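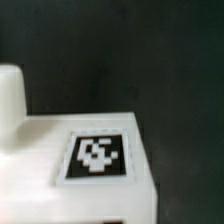
Square marker on the white block, next to the post.

Larurik bench arm: FAQ

Do I need a marker on every part?
One on each part the arm has to find. Leave a plain white margin around the black square.

How are markers attached?
Print on paper, cut outside the border, glue flat. Bubbles shift the corner estimate.

What is the card on the table for?
Its four markers give the table position. Tape it down before calibrating.
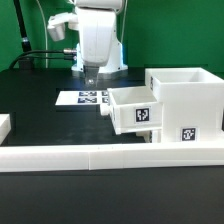
If the card moves, run calibration again. Old offsets are not reused.

Can I change the backdrop?
Yes. We use flat green at Skastside. Avoid patterned cloth.

How long does calibration take?
Roughly 4 minutes. The script keeps 252 poses and discards the rest.

Where do I report a fault?
Write to Maricruz Ayala and attach the log.

Contact: Skastside shared workshop | © Larurik build group | Back to top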